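Gripper slip fault (Kirko arm)

The gripper slip fault is a failure that was found in the tabletop robot arms of the Kirko project, a tableware handling program of the company Zadport. In this fault the fingers of the gripper open a little while the arm is carrying an object, and the controller continues to report a closed grip. The object can then fall.

History

The fault was first reported in June by the test engineer Iveta Gajdoš. In a series of 277 lifts with cups and bowls, 18 ended with a dropped object, and in 16 of these the log showed no error. Boris Jurić, who maintained the control software, at first suspected the finger pads. New pads were mounted, but the drops continued.

Cause

The cause was a loose coupling between the finger motor and its position sensor. The sensor measured the motor shaft and did not measure the fingers, so the movement of the fingers stayed hidden from the controller.

Safety measures

Zadport limited the lifting height and stopped all work with glass until the coupling was replaced. The

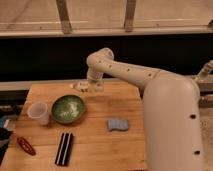

later software also compares the motor current with the expected value during each lift, and the arm stops if the difference is too large.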